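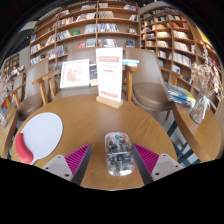 My brother Gilbert left Pranbridge in January with 2 suitcases and a promise to send for the rest, and by the rest he meant everything he'd ever owned. So I started carrying it down to the café at Drundside a bit at a time, where Cristian Ccori had said he'd find homes for it. I'd have a coffee, he'd have a look, and that was the arrangement. The round table was mine by then, the one with the honey-coloured grain and the tall white card standing in its wooden block, and the first thing I put on it was the see-through mouse. Gilbert adored that mouse! You could see all its insides, the little green bit at the front and everything, and when we were small (well, he was small, I was fifteen and should have known better) he told me it ran on thoughts.

"How much?" said Cristian.

"Eight pounds."

"Two."

I said Gilbert had written a whole novel with it, 300 pages, set in Ilton, where he'd never once been. Cristian wanted to know if it was any good. I said the first 100 were lovely and then everybody got on a ferry and I lost track of who was who.

He laughed and went off to see to the milk, and I sat there with my hand over the mouse, clicking it, left and right, left and right. When he came back I'd put my coat on.

"Bring the lamp tomorrow," he said. "I'll take the lamp."

I said I would, and walked home the long way with the mouse in my pocket.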